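Leave the Evening Game Where It Was

I have been going to Nultley home games since I was small enough to be carried up the steps, and in all that time the thing I could have told you in my sleep was when they started. Seven o'clock. You could build an evening around it, and people did. You got home, fed whoever needed feeding, found the scarf, walked down to Wallin with your neighbors, and you were in your seat with a hot drink before the teams came out. If it was a good game you talked about it all the way home, and if it was a bad one you talked about it even more.

This season the club has moved most of its evening games to a quarter to nine. The reason, as far as any of us can tell, is that Cirkau, the company that streams our league, would like a later slot to fill and will pay a bit extra for it. I want to say right away that I don't think anybody at the club is wicked for taking the money. I've seen the roof over the east stand. I have sat under the part that leaks. A small soccer club has to find its dollars somewhere, and I would be a fool to pretend that my season ticket keeps the floodlights on all by itself.

But I do think it's a mistake, and I'd like to take my time explaining why, so please pour yourself something and bear with me.

Who stops coming

Start with the children, because the club always says it starts with the children. A game that kicks off at a quarter to nine ends well past ten thirty. Add the walk to the parking lot, the line to get out of the parking lot, and the drive, and you have a nine-year-old going to bed close to midnight with school in the morning. No sensible parent does that more than once or twice a year. I have three nieces and nephews who used to sit in our row and argue about who got the aisle (the aisle is best, you can lean out), and I've had to get used to the sight of those seats folded up. I'd give a good deal to have the arguing back.

Then there are the people at the other end of life. Genowefa Domański has had the seat in front of mine for longer than I've had mine, and she knows more about defending a corner kick than most of the people paid to coach it. She takes the bus. The last bus up the hill leaves before the final whistle now, so she goes home with twenty minutes still to play and listens to the rest on the radio in her kitchen. "I have seen a lot of first halves," she told me in January. I laughed, and then I thought about it the whole way home and didn't find it so funny.

And there are the folks who work early, the nurses and the bakers and the men from the depot, who were always the loudest section of the ground and are getting to be the emptiest.

What the numbers say, and what they don't

Wallin holds 2056, which has always struck me as a lovely, stubborn number, as if somebody squeezed in six extra people and refused to round down. Our last early game in the fall drew 1071. The first late one, against much the same kind of opponent and in much the same kind of drizzle, drew 1018. The club put that out as good news. Only a small drop, they said, hardly worth noticing.

I'm not a numbers person, but I have been around long enough to know that season tickets get counted whether or not there is a body in the seat. I have sat in that stand and looked around me. Two games can't prove very much either way, I'll grant that freely, and weather and form and a hundred other things get mixed in. Still, I'd like to see the count of people who came through the turnstiles, and I'd like to see it for the whole season, side by side with the last one. If it shows I'm wrong I will buy the club secretary a pie and eat my words along with half of it.

What the numbers can't tell you at all is how a place sounds. At seven o'clock Wallin had that high, silly, happy noise that you only get when there are a lot of kids about. The late games are quieter and grumpier. You can hear the goalkeepers shouting. Some people like that, I suppose.

The Lavolley argument

Whenever I bring this up, somebody tells me about Lavolley. Lavolley went to late kickoffs two seasons ago, Lavolley got the streaming money, Lavolley signed that tall striker who scores against us every single time, and look at the table. Well, I have looked at the table, and I don't enjoy it any more than you do.

But Lavolley is a bigger town with a train station right across from the ground, and trains that run until after midnight. Their supporters can stay out late and still get home. Ours have a bus that gives up early and a hill. It seems to me that what suits one club may be a poor fit for the next one down the road, and we ought to be allowed to be the club we are, hill and all. And I would gently add that the tall striker came up through their own youth teams, where he presumably spent a fair few evenings watching the first team play at an hour when he was allowed to be up.

I'll also admit there are good things about the late start. My cousin manages a restaurant and can come on his break now for the first time in years. The field does look wonderful when it's properly dark and the lights are on it. A couple of these late ones over a season would be a treat, the way staying up for fireworks is a treat. It's having nearly all of them that wears people down. 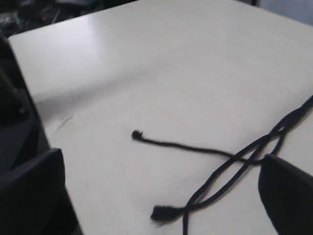
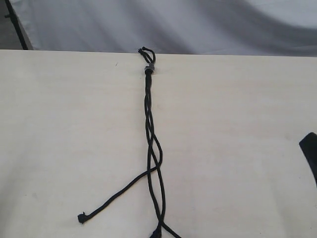
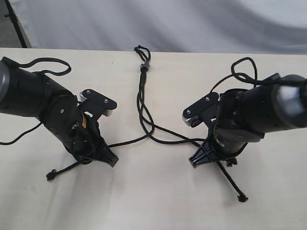
What I would like the club to do

I'd ask for three late games a season and no more, with the dates given out in summer so families can plan for them. For the rest, go back to seven. If Cirkau can't live with seven, try half past, and see whether the bus company would hold the last one for us on game nights. I rang them myself and waited a long while on the line, and the young man I finally spoke to said it had never been asked. He sounded quite keen on it.

Up to 60 of us have talked about going along to the next supporters' evening to say all this politely, and I hope you'll come too, even if you disagree, and maybe especially then. I'd love to hear from anyone the late games have helped. It starts at half past six in the clubhouse, there will be soup, and Genowefa will be home in time for her bus.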